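Sorting room at Radby opens for August

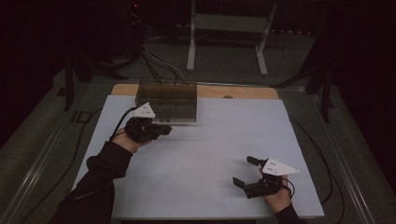
Small parts get a table of their own

The Radby repair shop in Caltside has opened a room for sorting small parts. It is at the back of the building, behind the bicycle stands, and it will stay open through August, from 10 in the morning until 4 in the afternoon.

Until now, visitors who brought mixed parts from home had to sort them at the front counter, between the cash desk and the door. Screws fell on the floor and customers had to wait. "It was a bad place for this work," said Lewis Guthrie, who manages the shop. "People were standing with a coat on one arm and a jar of washers in the other hand."

The new work surface is a large white board laid on top of a light wooden one. Mr. Guthrie chose white for a practical reason: dark pieces are easy to find on it. An open box of smoky-brown clear plastic stands near the far side, and small things can be put in it before they roll away.

The shop received 2,000 loose parts in spring, when the hardware store Govel closed its branch on the same street. Many were without a label. So far 298 of them have been identified and given a number in the shop's list. The list can be read at the front counter, and a printed copy can be taken home for free.

Visitors may also bring their own parts. The rules are simple. Please bring no more than one shoebox at a time, remove batteries at home, and do not bring anything with oil on it. Glass and needles are not accepted. Parts which you do not want to keep can be left with the shop, but please tell the staff before you go.

The project costs the shop $2,000, which includes the boards, new shelves and the printing of the list. The money comes from the sale of repaired lamps and radios in the winter. The local firm Horobets gave a discount on the shelves, which will be put up later in the month along the wall nearest to the yard.

There is no charge for using the room, and it is not necessary to reserve a place. Children under 12 should come together with an adult. Groups are asked to write to the shop first, so that a morning can be kept free for them.

Interest has been good in the first days. The shop has already received 211 messages, most of them from people who look for one certain screw or cap for an old machine. Mr. Guthrie asks for patience with the answers. Messages that include the length and the width of the missing part will be answered first.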